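Running a Pick-and-Place Demonstration at an Open Day

These notes cover setting up and running the tabletop demonstration for visitor groups. They follow the procedure used at the Romura open day in December, when 200 visitors came through the lab between 10 a.m. and 4 p.m. The demonstration uses one arm, one table and a set of kitchen items and toy food. The main task is handling the toy banana in and out of the mug. Allow an hour for setup.
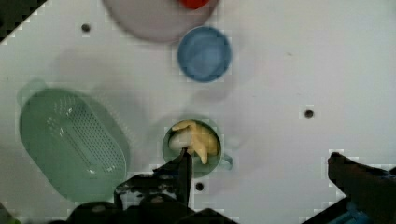 Step 1: Lay out the table

Clear the work surface and wipe it down. Place the large items first: toaster oven at one end, colander toward the other. The plate with the ketchup bottle goes between them at the back, with the blue bowl in front of it. Small fruit is placed last. Leave enough room around the mug for both fingers to open fully. If the gripper cannot open without touching the colander, move the colander.

Check the layout against the reference printout before powering the arm. Small differences are acceptable, and the fruit does not need to be exact. The oven and the mug do.

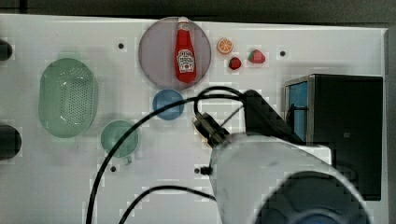
Once the layout is checked, home the arm and inspect the cables by eye. They need enough slack for full wrist rotation. Jog the wrist slowly through its range with the speed limit at its lowest setting. If a cable drags an item, stop, reroute it and repeat the jog from the home position.

Step 2: Mark the visitor line

Tape the line on the floor 1,350 mm outside the arm's maximum reach. Put the emergency stop within the operator's reach and test it before each group enters. Huguette Besnard ran the controls in the morning and Annick Pruvost took over after lunch. The outgoing operator stays for one full cycle at each handover.

Step 3: Run the cycle

Load the Nurudetti task file and select single-cycle mode. Announce the motion, then start. Pause when the gripper is above the table and explain the next move to the group.

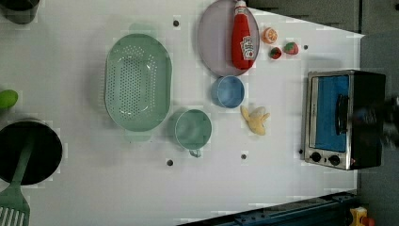

Between groups, return every item to its starting position by hand with the arm stopped. Start the next cycle only when the operator has called the table clear. After 3 failed grasps in a row, stop and rerun the camera calibration. Changing the grip force will not correct an offset in position.

Step 4: Shut down

Home the arm, cut power at the cabinet and copy the logs to the lab drive. The December logs came to over 1,000 files, so check the free space beforehand.
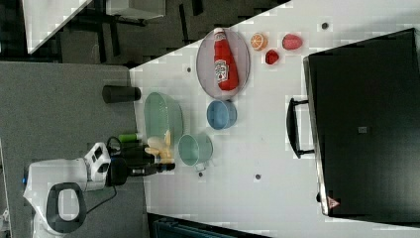
Gripper beside the toy banana, Romura open day.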